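4.2 Setting the low-water alarm on the Mirani water softener

The sales leaflet says the Mirani looks after itself. Treat that claim with care. It measures water used, and it guesses the rest from the hardness figure you type in.

1. Switch the unit to bypass and run the cold kitchen tap for 2 minutes.

2. Dip a test strip and read it in daylight. Do not rely on the figure from your water company, which covers a whole district.

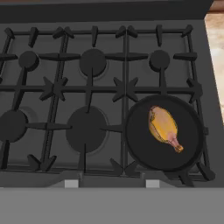 Fig. 7. Gas cooktop with frying pan.

3. Hold SET until the display flashes, then enter the hardness. The factory value suits very few homes.

4. Enter 887 as the service code. The screen will say OPTIMISED. This only means the code was accepted.

Note: "Smart saving" is off by default. We have yet to see it save much salt.
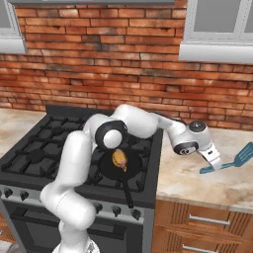 Bushra Dogar wrote to us that her alarm stayed silent for a week with no salt in the tank, and she asked what it was for. A fair question. The alarm counts days and has no sensor in the tank, so lift the lid and look.

5. Fill the tank with tablet salt, leaving the top 8 cm clear.

Caution: Do not use rock salt, whatever the bag promises.

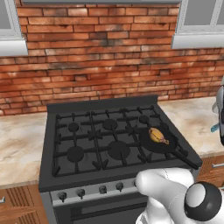 6. Return the valve to service and test the water again the next morning. If the strip still reads hard, repeat steps 3 and 4 before paying for a call-out.

7. Write the hardness figure inside the lid. A power cut can wipe it from the memory.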